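Rubrique : Liste de discussion > Musique et plateaux télé > Mokgethi
11 réponses dans ce fil · 2 partages

Objet : Re: [mokgethi-liste] L'émission d'hier soir, vous en pensez quoi ?

Coucou tout le monde,

Je réponds en bas et un peu dans tous les sens, désolée d'avance, j'ai revu l'émission deux fois et je n'ai pas encore dîné. Je remets le message de départ pour ceux qui viennent de s'inscrire :

> Bonsoir la liste,
>
> Est-ce que quelqu'un d'autre a regardé le passage de Mokgethi dans
> Ostico ? Je ne sais pas trop quoi en penser. On nous avait promis un
> live et une annonce pour la tournée, et à la place on a eu vingt minutes
> de questions sur leur dispute, avec le présentateur qui revenait dessus
> dès qu'ils essayaient de parler du disque. La chanteuse avait l'air de
> vouloir rentrer chez elle. Et le morceau à la fin, pardon, mais je
> l'ai trouvé expédié, il manquait tout le deuxième couplet.
>
> Pour moi c'est une opération de com ratée. S'ils sont fâchés, qu'ils
> le disent ou qu'ils se taisent, mais ce jeu du « on s'est parlé, on ne
> s'est pas parlé », ça m'épuise. Je garde mes billets pour Hondon mais
> sans grand enthousiasme.
>
> Voilà, c'était mon quart d'heure de râlerie. Dites-moi que j'exagère.

Alors oui, tu exagères, mais pas tant que ça !

D'abord sur la dispute. Moi je les suis depuis l'époque où ils jouaient en première partie devant des gens qui cherchaient le bar, et des brouilles entre ces deux-là, j'en ai vu passer (la fameuse histoire du clip tourné sans le bassiste, ceux qui étaient sur la liste s'en souviennent, on avait eu 117 messages en une nuit et le modérateur avait fini par fermer le fil). À chaque fois la presse people annonce la séparation, à chaque fois ils ressortent un single au printemps suivant. Donc quand le présentateur sort sa fiche avec son air grave, j'ai plutôt envie de rire.

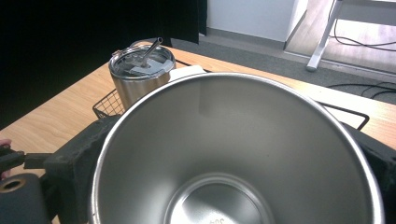
Crédit photo : archives de la liste

Par contre je te rejoins complètement sur la manière. Ostico, au début, c'était l'émission où on laissait les groupes parler de leur boulot. Tu te rappelles les portraits de fin de soirée, avec le piano dans un coin et personne qui coupait ? Maintenant il y a le bandeau qui défile, les messages des téléspectateurs, le chroniqueur qui a « une petite surprise », et la petite surprise c'est toujours une vieille interview où quelqu'un dit du mal de quelqu'un. Celle d'hier, ils l'avaient déjà passée en octobre. J'ai reconnu le pull.

Et la réponse de la chanteuse, je l'ai trouvée très bien, moi. Elle a dit qu'ils avaient travaillé chacun de leur côté pendant l'écriture, qu'ils s'envoyaient les maquettes par mail et que ça avait fait du bien au disque. C'est tout. Dix minutes plus tard, sur tous les sites, c'était devenu « ils ne se parlent plus que par mail ». J'ai lu le même titre à trois endroits différents, avec la même faute d'accord ! On voit bien que ça se recopie.

Il y a aussi le coup du silence de onze secondes, que tout le monde repasse en boucle. Franchement, allez le revoir en entier, pas l'extrait. Juste avant, on entend quelqu'un du public qui tousse, le guitariste se retourne, il cherche son verre, et le présentateur attend. Sur l'extrait qui tourne, le son est coupé et ils ont mis un violon. Forcément, avec un violon, n'importe qui qui cherche son verre a l'air au bord du divorce.

Pour le morceau, je suis plus embêtée. Je l'aime beaucoup, ce titre, c'est celui que j'ai écouté tout l'été en faisant la route, et c'est vrai que sans le deuxième couplet il ne raconte plus grand-chose. On passe de la gare au refrain sans savoir qui est descendu du train. Mais bon, la version télé, ils la font toujours courte, et je préfère ça à un playback. Les chœurs étaient un peu bas aussi, non ? Chez moi en tout cas on ne les entendait presque pas, alors que dans la version du disque ils portent toute la fin. Si quelqu'un a écouté avec un vrai casque, je veux bien un avis.

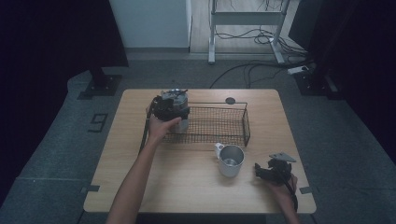

**Et pour Hondon, alors ?**

Là j'ai des nouvelles fraîches, enfin, fraîches de ce matin. La salle a mis à jour sa page et la date est toujours là, avec une jauge à 4000 et la mention « places limitées » qui n'y était pas la semaine dernière. Les portes ouvrent à 18 h 30 et la première partie n'est pas annoncée. J'ai appelé la billetterie, j'ai attendu une éternité avec un saxophone dans l'oreille, et la dame m'a dit qu'aucun changement n'était prévu à sa connaissance. Ça vaut ce que ça vaut.

Pour ceux qui hésitent :

- le placement est libre en bas et numéroté au balcon, et le balcon est très bien pour le son (moins pour danser, je sais, je sais)
- les billets achetés pour la date reportée restent valables, il n'y a rien à échanger
- le dernier train repart à 23 h 40, ce qui est juste si jamais il y a deux rappels
- on est déjà un petit groupe de la liste à y aller, on se retrouve devant l'entrée latérale, côté parking

Si vous voulez partager une voiture, écrivez-moi en privé. Attention, j'ai changé d'adresse, je suis passée chez Posteo et l'ancienne ne marche plus du tout, donc si vous m'avez écrit pendant l'été sans réponse, ce n'était pas du snobisme ! Répondez simplement à ce message en enlevant l'adresse de la liste et ça m'arrivera.

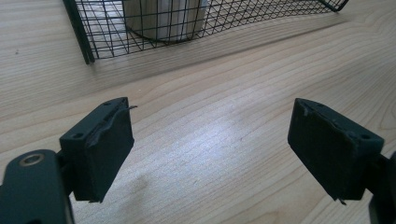 Sur la table en bois clair, le panier en grillage noir.

Une dernière chose sur l'album. Quelqu'un demandait dans l'autre fil s'il fallait prendre la version vinyle ou attendre la réédition. J'ai craqué pour le vinyle. La pochette est magnifique, le livret un peu moins (les textes sont imprimés en gris sur gris, il faut se mettre sous la lampe), et il y a un titre caché à la fin de la face B qui n'est pas sur les plateformes. C'est une sorte de berceuse, juste la voix et un orgue, avec une porte qui claque au milieu. Je ne sais pas si la porte est voulue. Mon fils pense que oui, moi je pense qu'ils enregistraient dans la cuisine et que quelqu'un est rentré des courses.

En tout cas ils chantent à deux dessus, et ils respirent au même endroit. Je ne dis pas que ça prouve quoi que ce soit, je sais bien que ça se monte au studio, mais pour des gens qui ne se supportent plus je trouve ça drôlement accordé.

Ah, et au sujet de la pétition pour qu'Ostico remette les lives complets : je signe, évidemment, mais est-ce qu'on pourrait enlever la phrase sur le présentateur ? Elle est méchante et elle va nous desservir. On peut dire qu'on veut de la musique sans s'en prendre à sa coiffure. Je propose de remplacer par « nous regrettons que le temps consacré aux chansons ait diminué », c'est plat mais au moins ils le liront jusqu'au bout. Si vous avez mieux, je prends, le texte part vendu tel quel sinon et je n'ai aucune envie de le défendre auprès de ma belle-sœur qui adore cette émission.

Bon, mes pâtes sont trop cuites. À très vite, et gardez-moi une place au balcon,

une fidèle du premier rang (enfin, du balcon maintenant)

P.-S. : je cherche toujours l'enregistrement de leur passage radio acoustique, celui avec la reprise en espagnol. J'ai la première moitié sur une vieille clé, il me manque la fin.

--
Vous recevez ce message parce que vous êtes abonné à mokgethi-liste.
Se désabonner | Contacter les modérateurs | Archives | Retour en haut de page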